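3.2 Erprobung des handgeführten Greifersatzes Fevunach

Der Greifersatz Fevunach wird von der Firma Alance als Paket aus zwei handgeführten Greifern, einer Weitwinkelkamera und einer Auswertesoftware angeboten. Er richtet sich an Einrichtungen, die Demonstrationen für das Imitationslernen aufnehmen wollen, ohne dafür einen Roboterarm vorhalten zu müssen. Gegenstand der vorliegenden Untersuchung war die Ausführung mit Softwarestand vom 31. Juli 2019. Der Listenpreis betrug zum Zeitpunkt der Beschaffung 2340 Euro; Ersatzbacken und Befestigungsmaterial waren darin enthalten, die Verlängerung der Gewährleistung hingegen nicht.

Die Erprobung fand am Standort Skasenberg im laufenden Betrieb eines Großraumbüros statt. Auf eine Abschirmung der Arbeitsplätze wurde bewusst verzichtet, da der Hersteller den Einsatz in unveränderter Umgebung ausdrücklich zusagt. Aufgezeichnet wurden 1000 Demonstrationen, davon 200 mit biegeschlaffen Textilien. Letztere stellen für die Rekonstruktion der Greiferbahn den anspruchsvolleren Fall dar: Der Stoff verdeckt Teile des Sichtfeldes, und seine Form ändert sich mit jeder Bewegung der Backen. Abbildung 3 zeigt die Handhabung eines blauen Tuches mit zwei Greifern über einem weißen Tisch aus Sicht der Greiferkamera.
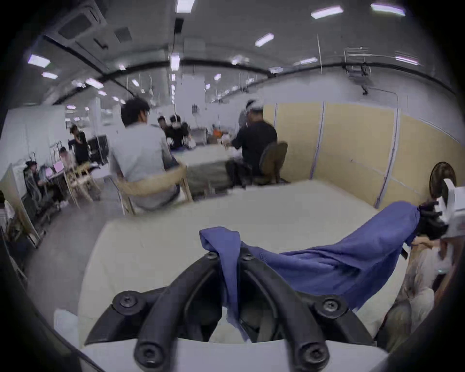 Abbildung 3: Zwischen zwei Greifern gehaltenes Tuch, Aufnahme der Greiferkamera.

Nowicki gibt zu bedenken, dass eine solche Erprobung die Eignung des Greifersatzes für Textilien eher zu günstig darstelle. Maßgeblich sei nicht die Zahl der verwertbaren Aufzeichnungen, vielmehr müsse geprüft werden, ob sich die erlernten Bewegungen auf einen Arm mit abweichender Backengeometrie übertragen ließen. Ein Bediener gleiche das Nachgeben des Stoffes unwillkürlich aus, und dieser Ausgleich sei in den Bahndaten nur unvollständig enthalten. Bogdan Nowicki empfiehlt daher, die Klemmkraft gesondert zu erfassen.

Die Verfasser teilen diesen Einwand in der Sache. Der Greifersatz liefert in der untersuchten Ausführung die Lage beider Greifer sowie die Öffnungsweite der Backen, jedoch keine Kraftwerte. Für starre Gegenstände erscheint dies hinnehmbar. Bei Textilien bleibt offen, ob eine Kante straff gezogen oder lediglich geführt wurde, sofern sich dies nicht aus dem Kamerabild erschließen lässt. Alance verweist hierzu auf ein Zusatzmodul, das bei Abschluss der Erprobung noch nicht lieferbar war.

Hinsichtlich der Handhabung ist anzumerken, dass die Einweisung neuer Bediener anhand der mitgelieferten Unterlagen gelang. Unzureichend beschrieben ist dagegen die Kalibrierung nach einem Wechsel der Backen; die entsprechenden Schritte mussten beim Hersteller erfragt werden. Das Auswerteverfahren nach Guo, auf dem die Software laut Handbuch beruht, wird in Abschnitt 4 behandelt.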